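Section 11. Working Beside the Cell: Drive and CPU Removal

Before the cell came to the Millham bench, one technician opened each tower and pulled every part by hand. The arm now takes on the drives and the processor. The technician opens the case, loads the bench, watches the run and decides what happens to the parts.

1. Lay the tower on its side on the slotted table, side panel off, interior facing up.
2. Set the gray fixture tray to the left of the tower, post upright.
3. Clear your hands and sleeves from the bench and press Start.

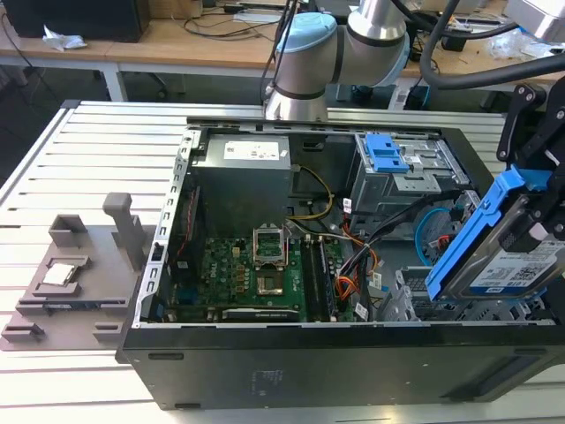
2 min read

A drive in its blue caddy sits tilted, lifted partly out of the lower bay.

CAUTION: Do not steady the case or guide a caddy by hand while the arm is powered. If a caddy binds, press Stop and call the shift lead.

4. Record the drive label under job code 565. Capacity and serial number are still entered by a person.
5. Keep the CPU in its recess in the tray — never on the bare table.
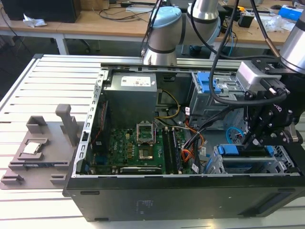

Reading time: 2 minutes

When the socket is empty and its plate is up, keep tools and cables away from it. Bent contacts mean a scrapped board.

NOTE: Bench staff rotate every 59 minutes between watching the cell and grading parts. Agustina Bravo keeps the rotation sheet. Swaps go through her, including during the December backlog.

6. At the end of the run, wait for the arm to park before you lift the tower.

Questions about grading duties go to Domingo Medina. Revised July 17, 2023.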